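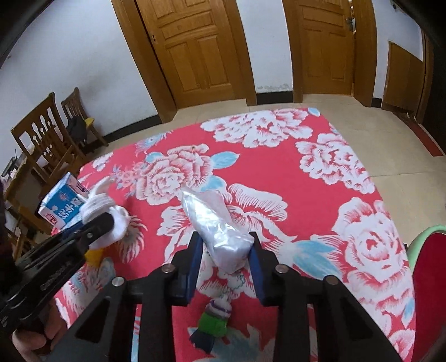 *Silver packet in the gripper, red flowered cloth underneath.*

# Hands at work, March

Hi all! I promised Jadwiga Żak a gallery page for the Prallis work, so I finally sat down and made one (only one picture up so far, I'm slow with these). The grippers are hand-held, so a person still does every move, and the Parudex arms get taught from what we record.

A crinkly packet is my favorite thing to pick up, and the one I grumble about most. You squeeze a bit, it slides, you squeeze again. The white knitted thing on the left is easier going!

What's changed for us? Well, I used to pack orders all day at Betero, 192 on a busy shift, and now I do 30 minutes with the grippers and then swap. My wrists notice, mostly the left one. Zbigniew Zalewska still prefers packing by hand and has kept his old bench, and we argue over lunch about which of us got the better deal. I do miss the radio, we can't have it on while recording.

More pictures when I've sorted them. If you want a turn with the grippers, put your name on the sheet by the lockers.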